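A morning at the Malcombe stamp fair

The Malcombe stamp and postcard fair takes place every April in the old wool hall behind the bus station. Admission is free before ten and two dollars after that. I got there at a quarter to ten and there was already a line at the side door, mostly people with tote bags and a few with rolling suitcases.

There were 73 tables this year, spread over the main floor and the balcony. The main floor is for dealers. The balcony is for clubs, swaps and the film and television collectors, who have grown from one corner to nearly the whole north side. That was the part I had come for.

Covadonga Aranda had the first table at the top of the stairs. She sells only stamps with a screen connection: actors, directors, cartoon characters, anniversary sheets. Her stock is sorted by film title and not by country, which annoys some older collectors but makes it easy to browse. I bought a small sheet of silent comedy stamps for six dollars and a first day cover with a clean postmark for four. She also had a framed set of space opera stamps priced at $127. It was still there when I left.

Two tables down was the Astell swap club. They work on a points system. You hand over your duplicates, they get scored, and you take away the same number of points in other stamps. I swapped 11 duplicates and came out with seven stamps I didn't have, including two from a monster movie set I have been filling in since last fall.

At eleven there was a talk in the side room by Thaddäus Hubmann on how a limited edition gets made. He covered the approval of a likeness, the color proofs, and the reasons a print run is sometimes cut after it has been announced. The handout was one page, both sides. The useful part for me was on gum and paper. He passed around sheets of the same design printed on two papers, and with a magnifier the difference in the fine lines was easy to see.

After that he took up soaking, meaning how to get used stamps off envelope paper. His advice was lukewarm water, a shallow dish, and no more than a few stamps at once. Newer self-adhesive stamps often won't come off in water at all, and he recommends trimming the envelope neatly around them and leaving them alone. He also warned about stamps left in shirt pockets on laundry day.
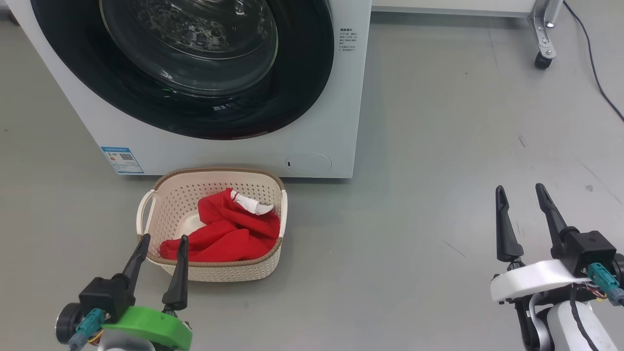 Itziar Vidal disagreed from the second row, saying she had soaked self-adhesives for years and that most of the older ones lift fine if you give them a full hour. Hubmann said he would still try it on a common stamp first. The two of them carried on about it by the coffee urn for a good while after the talk.

Lunch was soup or a ham roll from the kitchen hatch. The soup ran out before noon. There is a sandwich place across the street if you don't mind getting your hand stamped again on the way back in.

In the afternoon I went around the main floor. Prices for ordinary material were fair, with plenty of dollar boxes. Saturnino Lorente had a long run of Gorico albums, the kind with the screw posts, and spare pages for them – hard to find now. I took a pack of blank pages. Card payments were slow all day, so bring cash.

The auction started at two with 200 lots. I stayed for the first half. The movie lots were near the front of the list and went quickly, most of them to the same two bidders. I put in for a block of four and was outbid right away.

Parking is behind the hall and was full by half past nine. The number 2 bus stops outside.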